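Dastetetti desktop teardown set: README

Last updated 11 December 2019 by Annatjie Nkosi

Contents

The set covers the inside of used office desktops as they are stripped for parts. There are 600 records in the main folder and 33 more in the folder called extra, which Wouter Lambrechts has not checked yet.

Each record is one line in parts.csv, with the case ID, the part name, the step number and a free-text note. Part names follow the list in names.txt. Use "caddy" for a plastic drive holder or its rail, with or without a drive. "Board" always means the motherboard.

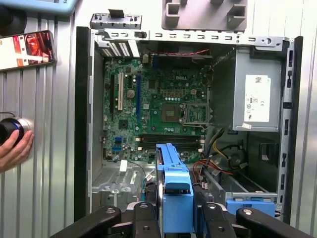 Step numbers start at 1 once the side panel is off. Drives and their caddies come before memory, and the board comes last. If a part was already missing when the case came in, the note says "absent" and the step is left blank – please don't fill it with a zero.

Known problems

Coin cells were logged as "battery" in the first 8 cases and "cell" after that. Version 2 will use "battery" throughout.

Cable names are not consistent. Fiona Lamont is working through them.

Use

Free for teaching and research. Credit Dastetetti. Send corrections to Annatjie with the case ID in the subject line.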